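Grenska Resident Help Pages
Household linens and furnishings

Checked tablecloth will not lie flat after washing

Posted by Thierry Bouvier
February 6, 2025

I am responsible for the activity room in a small residential building. The table in that room stands directly against a white wall and is covered with a green cloth with a grid of thin white lines. The cloth was purchased under the name Masson and measures 160 cm across. The label gives the fiber content as cotton with a small share of polyester.

The cloth was laundered for the first time in August. It has been washed regularly from that time, and the lines of the grid no longer run straight. They wave in several places, and there is a soft crease running down the left side of the table that returns each time the cloth is put back. A cloth in a plain color would conceal most of this. With a grid, every small shift in the fabric is plain to see.
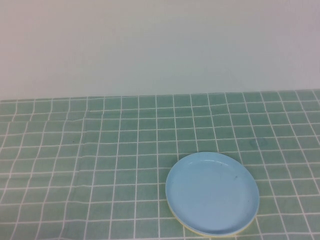
I have ironed the cloth twice at a medium setting. The result was acceptable on the ironing board, but the waviness came back once the cloth was on the table. I would be grateful for advice on the following points. Should the cloth be ironed damp or dry? Is it possible to bring the lines back to square, or is the fabric permanently distorted? Residents use this table every day for cards and letter writing, and I would prefer not to fasten the cloth with anything that has a sharp point.

Posted by Skesto

A woven cloth of this type can usually be improved a good deal, although a perfect grid should not be expected. The following procedure is used in our linen service.

Wash the cloth alone and remove it from the machine as soon as the cycle ends. Do not tumble dry. While it is still damp, have two persons hold opposite corners and pull gently on the diagonal, then change to the other pair of corners. Check the lines against the edge of a table and repeat where they lean.

Iron while damp, on the reverse side, following the lines in one direction only. Moving the iron in circles or at an angle will stretch the weave again. For the crease, place a damp cotton towel over the fold and press for 10 seconds at a time, lifting the iron between each press. Let the cloth cool flat before it is moved.

Please confirm first that the lines are woven in. If they are printed, and the print was not straight to begin with, no amount of ironing will correct it. Turn over a corner: woven lines will normally show on both sides.

Posted by Wiltix

Use clips on the table edge. Ours are plastic and came in a bag from the hardware store. They will not fit on the wall side unless you pull the table out first. Spray starch also helps.

Posted by Thierry Bouvier

I thank both contributors. The lines are visible on the reverse side, and I therefore take them to be woven. The cloth will be pulled on the diagonal after the next wash, and clips will be ordered for the front and the two short sides. I would still welcome a recommendation for an underlay that does not slip on a varnished top.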